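Hands on the arm
By Setareh Sharifi

At Vemunora, new operators start with the arm switched to free drive. The motors carry the arm's own weight and nothing more, so a person can take hold of the wrist and lead it through a job. The controller logs every joint angle as it goes.

Mitra Fallahi, who runs the training, asks for 70 demonstrations of each task. Most people slow down near the object and rush the rest, and the recordings show it. "The robot copies the hesitation too," she says. Her team trims pauses before training, but leaves small corrections in.

Guiding by hand has one plain drawback: the operator's forearm gets into the camera view. Remote control avoids this. The operator moves a small leader arm at a desk, and the follower repeats the motion. What is lost is touch. Saeed Hassanpour, an engineer on the project, found that beginners pressed too hard for their first 5 sessions, then settled.

Simulation is the cheaper place to make those mistakes. The same leader arm can drive a simulated follower, and a bad run costs only the time it took.

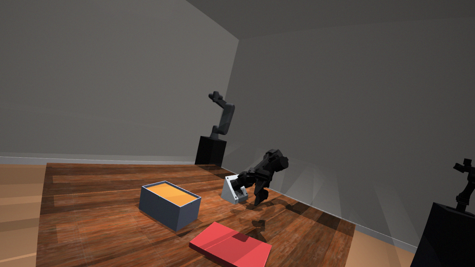
Of 473 runs recorded this way in June, 400 were kept. The rest were dropped for jerky motion or a lost connection - the second being more common than Hassanpour would like. Real demonstrations are then added in small batches, and the policy is tested after each one. Fallahi has yet to settle on a fixed ratio between the two.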